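Bultmont Handheld Gripper Kit: a club review after one term
Filed under: club gear, grippers, things we bought with bake sale money

I help run the after-school robotics club in Ulden, and this term we went in a different direction from our usual wheeled bots. The students wanted to enter the pick-and-place event at Flendthorpe (it's the one where your gripper has to cope with ordinary stuff from around the house), and none of our old claws were up to it. So we bought three of the Bultmont handheld gripper kits. We've had them since February and they've been picked up, dropped, argued over and taken home for practice, so I feel ready to say something useful.

What you get

A flat box with the handle, the trigger linkage, two black angular finger brackets, a bag of screws, the rubber pads in blue and a mount for a small camera (camera not included, and I wish the box said so in bigger letters). The instructions are a folded sheet with decent drawings. Our kit cost 200 dollars each, and shipping was extra.

Build time for our middle schoolers was two club sessions. The ninth graders did theirs in one and then sat around being smug. The only step that caused real grief was the trigger spring, which shot across the room so many times that we ended up doing it inside a clear plastic bag. Do that from the start!

How it grips

Really well, for the money. The pads are the best part of the whole kit. They're soft enough to give a little, and they don't leave marks on cardboard or paper. Boxes, tissue packs, a TV remote, a shampoo bottle - all fine on the first or second try. Drink bottles took longer. A thin-walled one will buckle if you squeeze the trigger like you're angry at it, and the kids had to learn to stop as soon as the pads were snug. Ones with a contoured shape are harder again, and you want both pads at the same height or the thing starts to twist.

For home practice we told everybody to use whatever was on the table. Iced tea seems to be the club favorite. 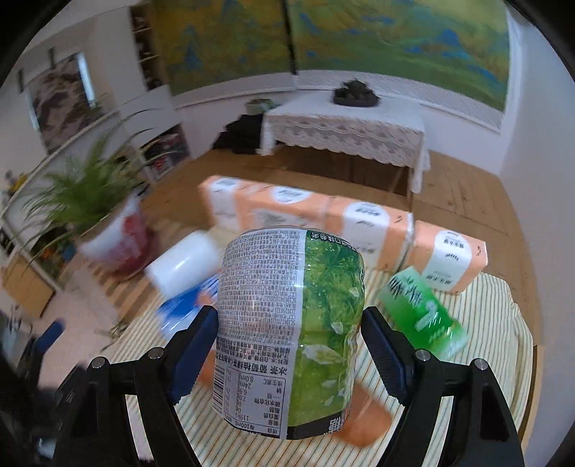

The camera mount

This is where I'd knock off a star. The mount puts the camera in a good spot, looking out past the fingers, and you get a nice close view of whatever you're holding. But the tilt adjustment is one little plastic knob and it creeps. You start a practice run with the view just right and a few minutes later you're looking at mostly finger. We put a rubber washer under the knob and that fixed it on two of the three.

Also, swing the gripper too fast and everything in the video smears. I don't blame the kit for that, but it matters if your team is like ours and plans to use the clips to teach the arm later on. Slow hands, good light. We say it so often it's written on the whiteboard.

Wear and tear

One student kept a tally of grabs for her project notebook and got to 627 before the first pad started peeling at a corner. A dab of contact cement and it was back in service. Screws do work loose, so keep a driver handy and check the fingers before each session. The handle is a bit big for smaller hands, and our sixth graders use two hands on it (which looks funny but works).

Spare pads are part number 2846 and you can order them in pairs. Get them when you order the kit, because ours took most of a month to show up.

Compared with the Ellis claw

We used the Ellis claw for two seasons before this. It's cheaper and it's close to unbreakable, and I'd still hand it to a younger group. But the jaws are hard plastic, so anything smooth slides right out, and there's no place for a camera at all. We tried tape. Don't try tape.

Would I buy it again?

Yes, and we probably will in the fall if sign-ups hold. If you have a class of thirty I'd want one between four kids, and a box of odd-shaped things to go with it. Four stars out of five from me. The students voted for five, but they weren't the ones crawling under the bench looking for that spring.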